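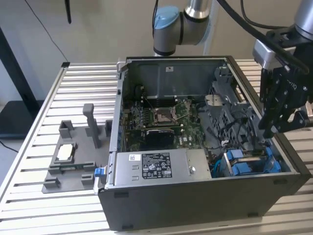

Figure 13.1 Two robot arms at an open desktop tower, with the fixture plate standing on the table beside it.

Chapter 13
Learning Assembly from Demonstration

Reading time: 21 minutes

Computer assembly places hard demands on a robot. Parts sit close together, cables bend in ways that are difficult to model, and a small error in position can damage a socket. This chapter presents the method of Sfeir and Martens, in which a person guides the arms through a task and a policy is trained on the recorded motions. In the Kirno study, 36 demonstrations were collected for each task – a modest number by the standards of the field. Section 13.2 defines the policy. Readers unfamiliar with contact forces should review Chapter 2 before they proceed.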